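Orkisgate Neighbors: The Great Towel Question

The swap shelf in the lobby has been running since December, and it has taught us that everyone in this building owns too many towels and no one owns a working corkscrew. At last check the shelf held almost 399 items, most of them linen, plus 2 fondue sets that seem to be the same fondue set in different moods.

So, new rules. Towels may stay on the shelf for 5 days. After that they go to the animal shelter on Won Street, where the dogs are less picky about monogrammed initials. Please fold them. A wad is not a donation. 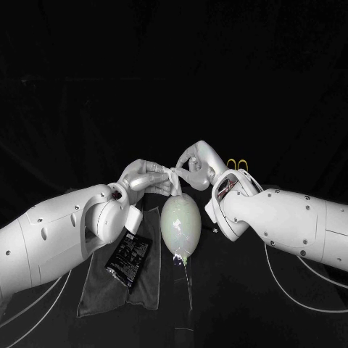 Gwenaël Huet writes that five days is stingy, that good towels need time to find the right person, and that the blue bath sheet he left in the first week was gone by breakfast, so clearly quality moves and we should all look inward. He would also like it back.

We have passed this along to the person in the blue bath sheet, whoever you are.

Party supplies are a separate matter. Streamers, paper hats and candles shaped like a 2 can go in the bin by the mailboxes, where Soo-ah Woo will sort them when she gets home from work, usually by 7 p.m.

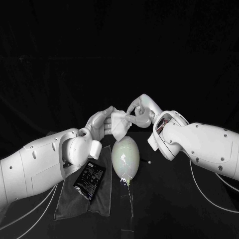

Half-used gift wrap is welcome too, provided the half that's left could cover something bigger than a matchbox. Opened food still isn't. Whoever left the soup, your bowl is in the laundry room.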